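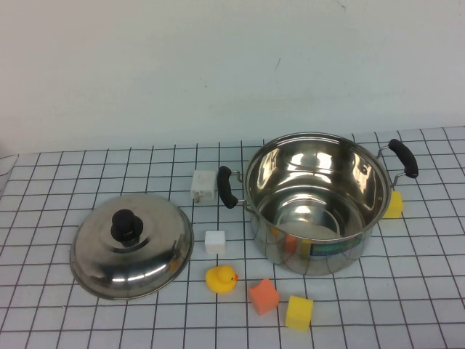
The lid-and-pot bench set on the grid mat, with the duck and sponge blocks.

Pot lid fault: frequently asked questions

This page covers the fault on the Giltgate bench cell in May and the changes made afterwards. If your cell uses the Jemach wrist and runs the lid-and-pot task, please read all of it. Sites that only run the block sorting task can skip to the last two questions.

What happened?
On a Tuesday run at Giltgate the arm lifted the lid by its knob, moved across towards the pot and then carried on down after the lid had touched the rim. The controller should have stopped at first contact. It kept pushing until the wrist tripped on its own overload limit. The pot slid and one of its handle brackets was bent. No one was hurt. The operator was outside the guard line, as the rules require.

What caused it?
Two things together. The depth reading for the pot rim was wrong, so the arm believed it still had 14 mm to travel. At the same time the contact threshold in the Flaltano settings file had been left at 94 newtons, a value meant for the press-fit task. For lids it should be 40.

Why was the depth reading wrong?
Polished steel. The inside of the pot is bright enough to throw back curved highlights and bent reflections of the room, and the outside picks up the colour of whatever stands near it. An orange block in front of the pot shows up as an orange patch on the steel. The vision software took a reflection for a surface and placed the rim too low.

Would a matt pot fix it?
It would hide it. We tried a dull enamel pot and the readings were steady, but customers use shiny pans and we are not going to change the task to suit the sensor. The steel set stays.

Did the duck or the blocks have anything to do with it?
Only through reflections. They are there as clutter and for the later part of the task, where they go into the pot before the lid does. None of them was touched in the fault run. Please don't take them off the mat for retests, as the results can't then be compared with ours.

Does the grid mat matter?
Yes, for checking the camera position. If the mat has shifted, run the mat check again before anything else. It does not help with the rim height.

What has been changed?
Version 3000 of the cell software rejects any rim height taken from a single view. It needs two views that agree, and if they don't, the arm holds still and asks for an operator. The contact threshold is now stored with each task, so it can't be carried over from another one. Heikki Lehtinen wrote the change and Sławomir Borkowska tested it on the Savolainen cell.

My cell now stops much more often. Is that a fault?
Probably not. Strong overhead light on the lid or the inner wall of the pot will make the two views disagree. Move or soften the light first. If it still stops on every run, send us the log.

Can I raise the threshold to get through a run?
No. Changing it locks the cell until a supervisor signs it off.

The arm has stopped with the lid in its grip. What do I do?
Press the stop button before you go near it — a held arm is still powered. Then use the release on the Jemach wrist and support the lid with your other hand. Don't pull on the knob. Inspect both pot handles and their wire brackets before you restart, and swap the pot if either bracket is loose.

How do I report a similar fault?
Use the fault form on the cell's own screen and attach the run log. Leave the objects where they ended up until someone has replied.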